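Bathroom Counter Rules for Home Robots: Setting Up the Room and Writing the Task Sheet

June
By the Household Tips Desk

A bathroom is the hardest room in the house to hand over to a robot. It is small, the surfaces are hard, and most of what sits on the counter tips over easily. The rules below are the ones we use for counter work: wiping, tidying and moving toiletries. Run them in simulation first if your software allows it, then in the real room. 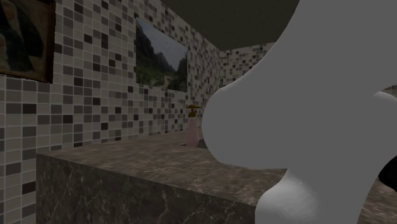 Start with the counter itself. Clear everything that does not belong to the task. If the job is to move a soap dispenser, the dispenser can stay and the toothbrush cup should go in a drawer. Add things back one at a time once the basic move is reliable.

Set a keep-out margin along the front edge. We use 44 millimeters, measured from where the top turns down into the front panel. Nothing gets set down inside that strip, even for a moment. Stone counters often have a rounded lip, and a bottle that looks steady on it may have only half its base on the flat part.

Soap dispensers

Grip the bottle, never the pump. A pump head turns, sinks and sometimes unscrews, and any of those will spoil the lift. Close on the body below the shoulder and keep the force low. Thin plastic gives under pressure and pushes soap out of the nozzle.

Note which way the nozzle points before the lift and put the dispenser back the same way. People reach for these things half asleep. The Gover checklist, which a lot of hobby users print out, has a line for this and it's worth copying: "Return item to original spot and original facing."

Clear or tinted bottles can confuse a depth camera. If yours keeps misjudging the distance, put a strip of matte tape around the bottle at grip height. Take it off when you are done testing, as it collects grime.

Walls, tile and pictures

Small mosaic tile in mixed colors gives a vision system plenty of detail, but the pattern can also throw off matching when one patch looks much like the next. Put two plain markers where the camera can see them and calibrate to those. Do it again if you move either one.

Anything hung on the wall above a counter needs its own keep-out zone. Measure how far the frame stands off the wall, then allow at least 100 millimeters beyond that. An elbow joint will find a picture frame long before the gripper gets anywhere near it. If a picture hangs low over the work area, take it down for the first few runs.

Mirrors should be covered during setup - an old towel and painter's tape will do.

Speed and stopping

Keep the slow setting on for all counter work. Cheetham users will find it under Room Limits, and in Cisenus it is a profile you have to load before each session. Neither one carries over after a restart, so check it every time.

Test the stop button at the start of the day with the gripper empty and again with it holding something light. What you want to see is the arm holding its position. If the fingers open when you press stop, fix that before going further. A dropped glass bottle on a stone counter means an afternoon on your knees with a damp paper towel.

No one should share the room with a moving arm unless they can reach the stop button. Children and pets stay out with the door closed.

Simulation before the real thing

A simulated bathroom is good for checking reach and collisions. It is less use for grip force, wet surfaces or the drag of a rubber base on stone. Treat a clean simulated run as permission to try the real one slowly.

Look at the view from the arm camera as well as the room view. A big gripper hides a lot of what is behind it, often the faucet, and the faucet is what you are most likely to hit. We ask for 288 runs in simulation with no contact on fixed parts before moving over. The Nekgate guide is stricter and asks for 534. Either is fine so long as you reset the count after changing the layout.

Water

Dry the counter before every real run, including the ring under the dispenser. Keep the power supply outside the bathroom if the cable will reach, and plug it into a GFCI outlet either way. Run the cable along the wall and tape it down at the doorway.

What to write down

Keep a single sheet per room with the counter height, the margins you used, the objects allowed on the counter and the date of the last stop test. Tape it inside the vanity door. When something gets moved, cross out the old number and write the new one next to it.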